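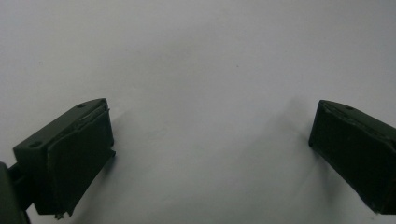
Remedios Salcedo took over as president of Gergate Football Club in January, after the club had gone the first half of the season without one. Gergate play in the regional second division and are in fourth place, six points behind Citadton. The club has worn the same color since it was founded, a dark olive green, and Salcedo says a change of shirt is the one subject she has been told to leave alone. We spoke in the club office at Shevchuk Park before evening training.

Her first job was the wages. Players had gone unpaid in November, and two of them had already left for Dondosness when she was elected. "I met the squad on my second day and I told them what was in the account," she said. "It wasn't much. Some of them were angry and I understood that. I said they would have November's money by the end of the month, and they did."

The money came from the sale of season tickets for the second half of the season, which the club had never offered before. It sold 264 of them. Salcedo had hoped for more but said it was enough to pay what was owed and put down a deposit with the bus company, which had stopped letting the club travel on credit.

She would not be drawn on how the debt built up under her predecessor, Baltasar Esteban, who resigned last summer. "Baltasar put his own money in for years. People forget that. I have asked an accountant to go through the books and when she is finished the members will get the report. I'm not going to talk about it before then."

On the field, things have been steadier. Valeriano Barrios stayed on as head coach when many expected him to go, and Gergate have lost only once since the winter break, 2-1 at Citadton, to a penalty that Salcedo still thinks was wrongly given. The club wrote to the league about it and received a reply thanking it for the letter.

Barrios has a contract until the end of the season. Asked whether he would get a new one, Salcedo said they had talked. "He wants to know what the budget is, and he's right to ask. I can't give him a number until we know which division we're in. He has been very patient with us."

Several of the regulars now come from the youth side. The goalkeeper is still in school and missed an away match at Dondosness for an exam. Salcedo said the club would not ask a student to skip one, and that the reserve keeper played well enough in a 0-0 draw.

Attendance is another matter. The last home match drew 424, the best of the season, but the east stand has been closed since the fall, when an inspector found rust in the supports. The city owns the ground and says repairs are in next year's budget. Until then supporters are squeezed in along the west side, where the roof leaks.

"I stand there too," Salcedo said. "I don't need anyone to tell me about the roof."

There is also the women's team, which folded three years ago when the club could not find it a place to train. Rosalía Iglesias, who was its captain, has been asked to put it back together and has held two open sessions so far. Salcedo wants the team entered in the league by August. The field at Shevchuk Park is booked most evenings, so training would have to start late. "Rosalía says 9 p.m. is fine. I said let's ask the players with small children first."

Gergate have 10 matches left. The next is at home to Dondosness, with both of the players who left in the fall expected to be in the visiting side. Salcedo said she would shake hands with them. "They had rent to pay," she said. Gates open an hour before kickoff, and tickets are on sale at the club office.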